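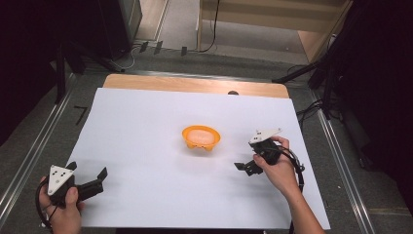
Leobardo Lozano wrote in to ask whether the Pikeck would hold up for a singer and one guitar on a patio, or whether he should save for something bigger. His band already owns a full PA and he doesn't want to haul it to every small job.

I had the Pikeck battery speaker for most of January and used it for rehearsals, a coffee shop set and the side stage at the Olvera winter festival. It cost me $166 at a local shop, plus tax.

Setup is simple. There are two inputs on the back, each with its own volume and tone knob, and one reverb knob they share. That shared reverb is my main complaint. If you want some on the voice, you get it on the guitar too. I ended up leaving it nearly off.

Vocals come through clear at talking-crowd volume. An acoustic guitar sounds a little thin until you turn the tone knob down past the middle. Bass is weak, and I wouldn't run a keyboard through it for anything with a strong left hand. 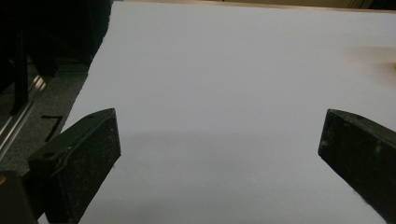 White sheet with a band of shadow across the middle.

At the coffee shop I put it on a chair behind Cirilo Ocampo, who sang and played for two hours with one short break. The battery light was still green when we packed up. Feedback started once, when he leaned back toward the speaker, and stopped when we moved the chair to the side.

The festival was a harder test. Olvera counted 2,378 people through the gate that day, and although only a small part of them came by the side stage, there was a food line right next to us. From the front rows the sound was fine. Back by the tables the words got lost – Stellan Kristiansen stood there for a song and could follow the tune but not the verses. 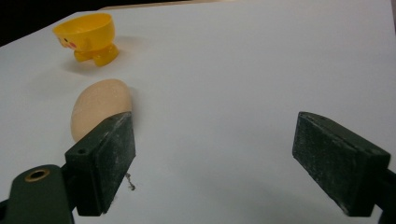

Zyanya Bautista
Gear Reviewer
2018-03-12

I also tried the Iveck, which a friend uses for the same kind of work. It is louder and has reverb on each channel, but it is heavier and has to be plugged in. For indoor rooms with an outlet near the stage, I'd take the Iveck. For sidewalks, patios and markets, the Pikeck is easier to live with.

The handle is solid. The rubber feet are not glued well and one came off in my trunk. The charger cord is short, so plan on an extension cord if your outlets are behind furniture.

Leobardo, for a patio it will do the job. Keep it up off the ground and a few feet in front of your microphone.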